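Trekcombe Community Help > Cars & Driving > Tires, Wheels & Brakes

Slow leak after new tires, shop says it's "normal"?

Posted by trudy_in_the_hills, Apr 18, 2024

Hi all, hoping someone can set my mind at rest. I have a nine-year-old hatchback that I love dearly, and last month I finally treated it to four new tires, the Flosix touring ones that everybody at work seems to like. They ride beautifully and the road noise is so much better than before!

The trouble is that the rear passenger side keeps going soft. I pump it up to what the door sticker says, and by the following weekend it's down five or six pounds and the little warning light comes on. The other three are fine. I went back to the shop and a very nice young man told me that all new tires lose a bit while they settle in, and to come back after 1000 miles. I've done a good bit more than that now and it's the same as ever. Is there something I should be asking them to check? I don't want to be a pest, but I also don't want to be stuck on the shoulder when I drive up to see my sister. 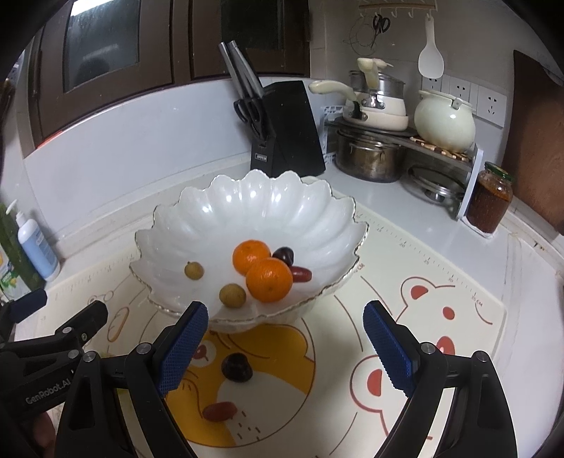 Is it safe to keep driving on it if I top it up every few days?

For short trips around town, topping it up is all right for a little while, as long as you check it with a gauge when the tires are cold and it never gets far below the sticker number. I wouldn't take it on the highway to your sister's, though. A soft tire flexes and heats up at speed, and that's how a small problem turns into a ruined tire.

As for what to ask for, have them take the wheel off and put it in the water tank. Bubbles at the tread mean a nail or a screw, bubbles at the valve mean a new valve stem (or the seal on the pressure sensor, if yours has one inside the wheel), and bubbles all along the edge mean the bead isn't sealing. With older alloy wheels it's very often that last one. The metal corrodes where the tire sits and the new rubber can't seat properly against it. They break the bead, clean the rim with a wire wheel, brush on some sealer and put it back together. I paid $40 for mine and it has held perfectly ever since, through a whole winter of salt and potholes. And please don't feel like a pest, you paid for tires that hold air!
Kyung-tae Maeng

Soapy water in a spray bottle. Spray the valve first, with the cap off. Mine was the valve core, took a minute to fix.
skitberg_dave

I agree with Kyung-tae about the rim. "Settling in" sounds to me like somebody was busy that day. Look at your receipt too, because a lot of places put free flat repair on there in small print and then you have to bring it up yourself. I had a Magsi tire with the same trouble on my old wagon, and the shop did it for nothing once I showed them the paper. While it's up on the lift, ask them to torque the lug nuts again, then have it rechecked after 50 miles or so. Mine were a bit loose, and I was glad I'd asked. Safe travels to your sister's!
PamelaJo63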